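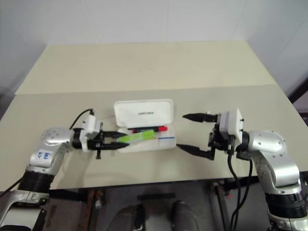 工单标题：文具盒任务，左夹爪的开合数据比画面晚

提交人：Mercy Tanui（Staltcombe 采集点）
处理人：Britt-Marie Ekström（Rustad 技术支持）
软件：Lurkum 采集端，四月更新之后的版本
优先级：中，后来改为高
状态：已解决，保留一个后续事项

问题描述

您好。我们在 Staltcombe 为 Drolivport 项目采集双臂操作的示范数据。现在的任务是文具盒：操作员用主手遥操作，左臂扶住盒子的左端，右臂处理盒里的文具，最后把盖子合上。每一条示范保存头部相机的画面、左右臂的关节角、左右夹爪的开合量，以及操作员踩踏板时产生的阶段标记。

昨天下午检查数据的时候，我发现左夹爪的开合曲线和画面对不上。在画面里，左夹爪的手指已经开始合拢，可是曲线还是平的，大约两帧以后才开始下降。右夹爪没有这个现象。关节角也没有，左臂和右臂的关节角都与画面一致。

受影响的示范一共17条，都属于同一批。我已经把它们移到隔离目录，没有送去训练。在这之前的批次我抽查过，曲线正常。

为什么我觉得这个问题重要：扶盒子的动作幅度很小，手指从接触到停住，时间很短。如果曲线晚了，模型会学到“先推盒子，再夹”的顺序，可操作员的动作是先夹好再发力。训练组以前在另一个任务上遇到过类似的错位，最后只能把那部分数据全部丢掉。

我已经做过的检查

重新启动采集端，再录一条短的测试。结果一样。

把左夹爪的数据线换到主机的另一个接口。结果一样。

把预览窗口关掉再录，排除显卡负担的影响。结果一样。

在没有物品的情况下，只让左夹爪反复张开和闭合。曲线仍然晚，并且晚的量看起来比较稳定，没有随着录制时间变长。

检查了导出设置。导出时没有选“平滑”，插值方式是默认值。

附件里有一条原始记录、一条导出后的记录和采集端的日志。如果需要更多，请告诉我存放在哪里比较方便。

处理记录

09:20　Britt-Marie Ekström
Mercy 您好，工单收到了。您的检查写得很清楚，省了我很多时间。想先确认几件事：第一，四月更新以后，左夹爪有没有单独升级过固件？第二，采集端的设备页面里，左右夹爪的“时间来源”各显示什么？第三，请不要删除隔离目录里的原始记录，也先不要重新导出，以免覆盖原来的索引。

09:55　Mercy Tanui
谢谢您的快速回复。

固件：左夹爪升级过。更新采集端以后，左夹爪连接时出现了一个提示，说固件版本较旧，我的同事点了“立即升级”。右夹爪没有出现这个提示，也就没有升级。

时间来源：右夹爪显示“设备时间”。左夹爪显示“接收时间”。我以前没有注意过这个字段，不知道它原来是不是这样。

原始记录都还在，我没有动。

10:30　Britt-Marie Ekström
这个不同很可能就是原因。固件升级以后，采集端会把这个设备当作新设备登记，登记时使用默认配置，默认的时间来源是“接收时间”。也就是说，每个读数的时间是它到达主机的时间，传输和排队的延迟也算了进去。而右夹爪沿用了旧的登记，仍然使用设备自己的时钟。

请这样试：

1. 停止录制，关闭任务，但是不要关闭采集端。
2. 打开“设备”，选择左夹爪，进入“高级”。
3. 把“时间来源”改为“设备时间”，保存。
4. 点“重新同步时钟”，等状态变成绿色。
5. 录一条只有左夹爪开合的测试，再录一条完整的文具盒任务。

第四步如果一直是黄色，请把日志发给我，先不要录完整任务。

11:15　Mercy Tanui
第三步没有问题。第四步一直是黄色，我等了一段时间，又点了一次，还是黄色。日志已经上传。里面重复出现一句话，意思是“设备时钟的起点未知，继续使用接收时间”。所以页面上虽然写着“设备时间”，录下来的数据可能还没有改变。我没有录完整任务。

另外我想问一个相关的问题。我们的阶段标记有“扶盒”“取放”“合盖”这几种。操作员踩踏板时，标记使用的是哪个时钟？如果标记也有延迟，那么我们按阶段切分的片段边界也会不准。

11:40　Britt-Marie Ekström
日志看到了，谢谢您没有继续录。新固件在上电以后要等主机发送一次起点，旧的登记记录里没有这条命令，修改时间来源也不会补上它。需要把设备登记删除后重新添加。步骤如下：

1. 在“设备”页面导出当前配置，作为备份。
2. 让左臂回到停放位置，夹爪张开，桌面上的物品可以不动。
3. 删除左夹爪的登记。只删除登记，不要删除标定文件。
4. 关掉夹爪电源，再打开。
5. 点“添加设备”，向导里的时间来源选“设备时间”，标定文件选“使用已有”。
6. 重新同步时钟。

关于踏板：标记使用主机时钟，和相机一样，不经过夹爪，所以这次的问题不影响阶段边界。如果你们有按开合量自动修正边界的脚本，那么脚本的结果会受影响，需要重新跑。

13:10　Mercy Tanui
午饭以后按步骤做完了。第六步的状态变成了绿色。

只有左夹爪开合的测试：曲线和画面对得上，我逐帧看过，手指开始动的那一帧，曲线也开始变化。

完整任务还没有录。在第五步之后，向导问我夹爪的“全开值”要不要更新，我选了“不更新”，希望这是正确的。

我们确实有一个按开合量修正边界的脚本，用在“扶盒”的开头。我会请同事在数据修好以后重新跑。

13:25　Britt-Marie Ekström
选“不更新”是正确的，已有标定里包含全开值。如果更新了，新旧数据的开合量就不能直接比较。请录完整任务，录完把质量检查页面的结果贴在这里。

14:05　Mercy Tanui
完整任务录好了。为了比较，我让操作员保持和以前一样的摆放：文具盒放在前半部分桌面上，盖子朝后打开，长边沿左右方向，盒里有带红色的深色记号笔、绿色荧光笔和一块白色的像橡皮的东西。开始时左夹爪停在盒子左端附近，右夹爪张开，停在右边。

质量检查页面的结果：
左夹爪与画面对齐：通过
右夹爪与画面对齐：通过
关节角连续性：通过
丢帧：无
踏板标记顺序：通过
左手指遮挡：提示

最后一项以前也有。左夹爪会遮住文具盒的左端，头部相机看不到手指和盒边接触的地方。我们的标注说明里写了，扶盒阶段的接触时刻以左夹爪的开合曲线为准，不能只看画面。这也是我对曲线延迟比较紧张的原因。画面在这个位置不能帮助我们纠正错误。

14:30　Britt-Marie Ekström
明白了，这个说明很有用，我把工单的优先级改为高。对于依赖开合曲线判断接触的任务，这种延迟不能只作为“轻微偏差”处理。

现在说隔离目录里的数据。原始记录里，夹爪读数同时保存两个时间：接收时间，以及设备自己的计数。导出时只用了前一个。所以多数记录可以修复，不必重新采集。Lurkum 的命令行工具里有“重新对齐”功能。请先把隔离目录复制一份，在副本上操作，对齐基准选“设备计数”，参考信号选“左臂腕关节”。工具会给每条记录一个状态：已对齐、需人工检查、无法对齐。

请注意，它不会修改画面和踏板标记，只重新计算夹爪读数的时间。

15:50　Mercy Tanui
已经在副本上运行。绝大多数是“已对齐”。有2条显示“无法对齐”，原因是计数在中间归零。我查了当时的采集笔记，操作员在录制时碰到过一次急停，夹爪断电又恢复，但是录制没有中断。按照我们的规定，这样的记录本来就应该标为无效，当时漏掉了。这是我们自己的疏忽，和软件没有关系。

没有记录是“需人工检查”。不过我还是会把已对齐的都看一遍，重点看扶盒的开头和合盖之前松手的地方。

有一点我不太确定，想请教您：对齐以后，曲线的开头多出一小段空值。训练组的读取程序遇到空值会报错。我应该用第一个有效值填充，还是把开头剪掉？

16:10　Britt-Marie Ekström
建议剪掉，画面和关节角也要同时剪到相同的起点。填充会让模型看到一段并没有测量过的“静止”。工具里有“剪到共同区间”的选项，导出时选上即可。剪完以后请确认第一个踏板标记还在区间里。

16:45　Mercy Tanui
剪好了，第一个标记都在。训练组的读取程序可以正常打开，没有报错。修正边界的脚本也重新跑过，“扶盒”的开头比原来提早了，和操作员自己的记忆比较符合。

无法对齐的记录已经标为无效，保留原始文件，不进入训练集。缺少的部分明天早上补录，同一位操作员，同样的摆放。

原因总结（由支持方填写）

左夹爪升级固件后被采集端重新登记，时间来源回到默认的“接收时间”，开合量的时间因此偏晚。在设备页面直接修改时间来源无效，时钟起点没有发送，采集端自动退回接收时间，而页面没有显示这个退回。删除登记并重新添加后，时钟同步正常。

给采集点的建议

固件升级后，先比较左右设备的时间来源，再开始录制。两边不同的时候不要录正式数据。

每次换班的第一条录制，请加一次单独的夹爪开合，放在任务开始之前。这一段以后可以用来检查对齐，导出时可以剪掉。

发生急停以后，请结束当前记录，不要继续。

采集端弹出的固件升级提示请先选“稍后”，在没有录制任务的时间统一处理，左右夹爪一起升级。

后续事项

17:05　Britt-Marie Ekström
我已经把“页面显示设备时间但使用接收时间”作为缺陷提交给开发同事。在修好之前，请以同步状态的颜色为准。工单可以关闭吗？

17:20　Mercy Tanui
可以关闭，谢谢您的耐心。后续事项请保留：右夹爪还是旧固件，我们想在这个任务采集完以后再升级。到时候我会先导出配置，按照上面的步骤重新添加设备。如果步骤有改变，请在这个工单里留言，我会收到邮件。

17:25　系统
工单状态变更为“已解决”。后续事项“右夹爪固件升级”已关联，负责人：Mercy Tanui。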